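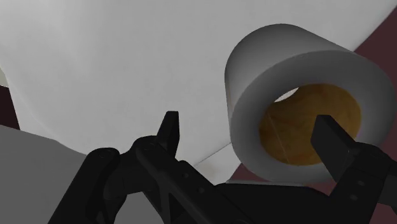 *The gripper and the roll, in simulation.*

Adjoa Baidoo steers the arm from a desk at Utencombe, and she is good at it. Her job is to guide a simulated gripper to a roll of toilet paper while the software records every move. She has logged 183 runs since February. Poltano, the firm paying for them, calls this teaching.

I have my doubts. The bathroom is a computer model with maroon walls and very even light. Mine has a bath mat and a wet floor.

"It copies my hands," Baidoo told me. "I don't know that it gets the idea."
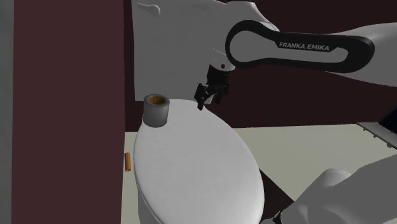

## Who does the work?

Poltano wants 3,646 runs. At four minutes each, that is a lot of Baidoo's time.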